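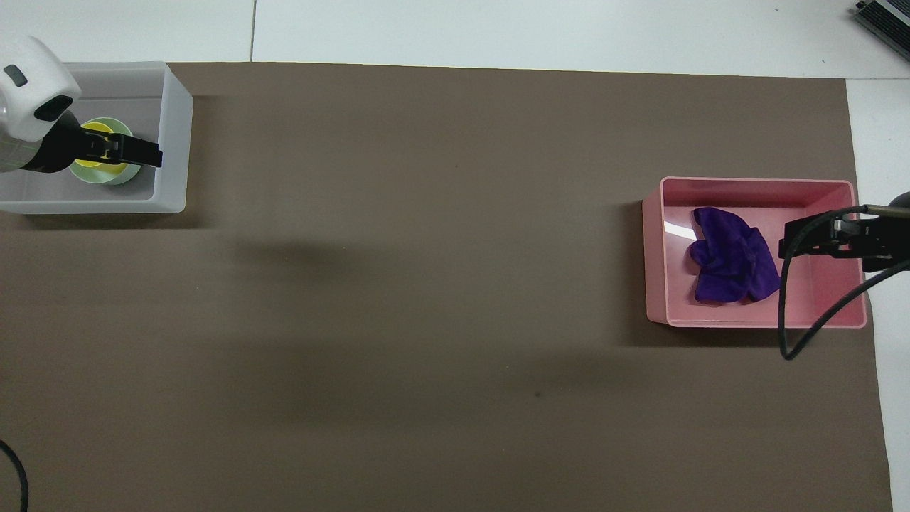

Domico Yogurt Starter, Heirloom Type

Sold by Babaei Dairy Supply

In stock. One packet holds 5 grams of live culture. Box of 14 packets available on request.

Our Domico starter is a mixed culture for plain yogurt at home or in a small dairy. It gives a thick yogurt with a mild sour taste, and it can be used again and again if you keep a little from each batch. We sell it to families, to small farms, and to two restaurants in our town which make their own yogurt drink.

It works with whole milk from the cow, goat or sheep. With goat milk the yogurt stays softer, and this is normal. Milk with low fat is also possible, but the result is thinner and you will maybe want to strain it through a cloth for some hours.

What is in the packet

Live yogurt cultures and dried milk powder. There is no sugar, no gelatin and no color. The product contains milk and is not suitable for persons with milk allergy.

How to use

Heat 1000 ml of milk slowly to 180 F and stir it from time to time so it does not stick to the bottom. Let it cool to 110 F. Take a small cup of this milk, mix the packet in it until you see no lumps, and pour it back to the pot. Stir gently. Cover the pot and keep it warm, without moving it, for eight hours. After this put it in the refrigerator for one night before you eat.

For a bigger quantity, use three packets for 3000 ml. Please do not try to divide one packet between two pots. The first batch from dried culture is always the slowest one, and it can need two hours more.

To make the next batch, keep two spoons of the fresh yogurt in a clean jar with a lid. Use it in the same week. 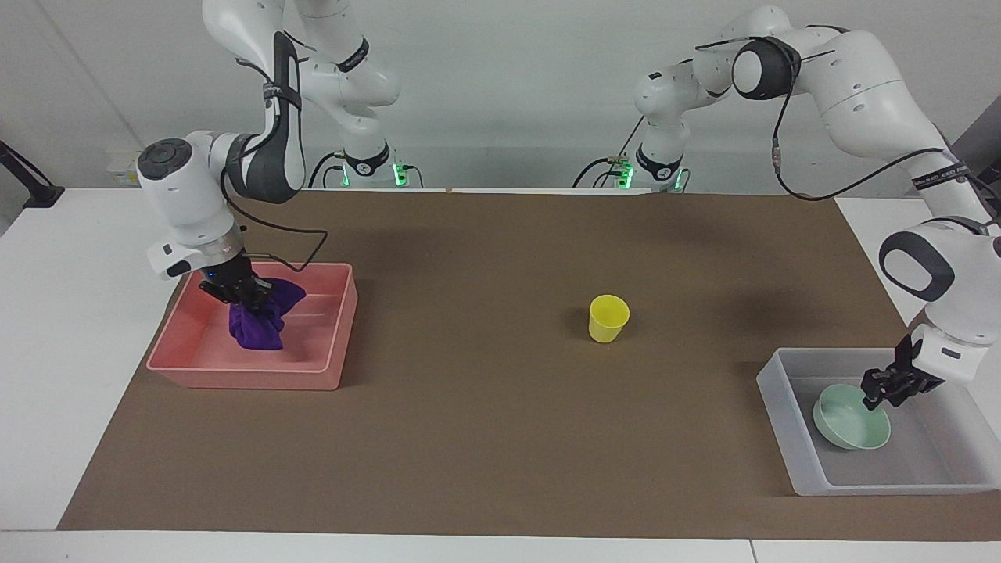 Can I use the starter with raw milk from the farm?

You can, but we advise you to heat the milk first to 180 F and cool it, the same as in the instructions. Raw milk has its own bacteria, and they compete with the culture. The yogurt then becomes thin or it changes its taste after a few batches.

Why is my yogurt stringy?

Most often it was kept too cool during the eight hours. Check your thermometer in boiling water, and wrap the pot better next time. Stringy yogurt from clean milk with a normal smell can still be used for soup or for cooking. If you see mold, or if the smell is bad, throw it away and begin with a new packet.

Storage

Keep the closed packets in the freezer, where they stay good until the date printed on the box. In the refrigerator they stay good for three months. A short time at room temperature in the mail does not harm them, but please do not leave the parcel in a hot car or in the sun.

Delivery

We send orders two times each week. In the hot months we put a cold pack in the parcel without extra cost. Orders for farms and restaurants are prepared by Nasrin Zarei, and it is best to write to her before you order more than five boxes, so she can tell you the date of the next fresh lot.

From our customers

"I make yogurt from this culture since February and I still have the same line. My children finish it too quickly." Nima Hassanpour

"Good taste, thick enough for dips. My first pot needed ten hours and I was worried, but the second one was ready in seven." Shahab Arabzadeh

"Nice product. I would like a bigger packet, because I make 3000 ml each time and must open three small ones." Bijan Ebrahimi

Reply from the shop: Thank you, Mr. Ebrahimi. A bigger packet is planned, but we do not have a date for it yet.

Goes well with

Monport straining cloth, fine cotton, washable
Conik dairy thermometer, with clip for the pot
Glass jar with lid, 1000 ml

Returns

Closed boxes can be returned within 14 days. We can not take back packets which were opened. If your culture did not work, write to us with the lot number from the back of the packet and tell us which milk you used, and we will send a new one.

Page updated September 20, 2023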